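28 August was a write-off. Arm stalled at step 42 of the PC teardown, same as yesterday, only this time it didn't let go. Force limit was set to 65 and it sailed straight past it – no alarm, no stop, nothing in the log. Hit the red button myself.

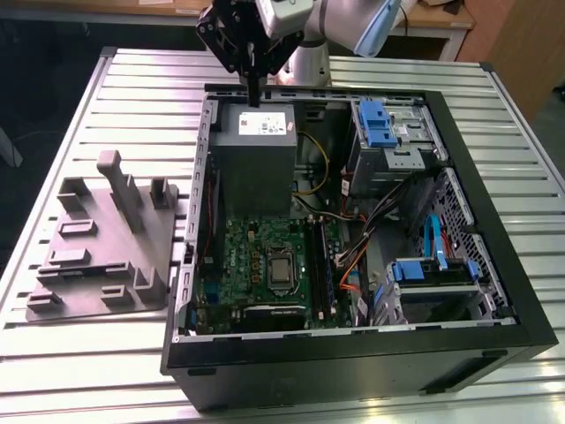 *Alcides Guzmán*

The power supply corner is where it keeps going wrong. Finger comes down by the case edge and the controler thinks it's still in free air. Thịnh reckons the zero offset gets lost after a restart. Could be – I'd restarted twice.

Speed is down to 10 per cent untill we know. Hands out of the case while it's powered, mine included.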